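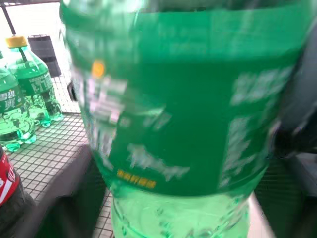 Accueil · Forum · Rangement · Connexion

Bouteilles de soda sur étagère en grille : ça penche

Bushra Lashari
Mes grandes bouteilles vertes penchent sur l'étagère en fil métallique, façon fin de banquet. Une idée, sans racheter un meuble ?

Ferklow
Bois plus vite.

Skultov
Une plaque rigide découpée à la taille de la grille — la mienne tient depuis septembre. Le cola en bas, par prudence.

Brernov
Pareil, mais avec un vieux set de table. Moche et stable, comme moi.

228 vues · 2 partages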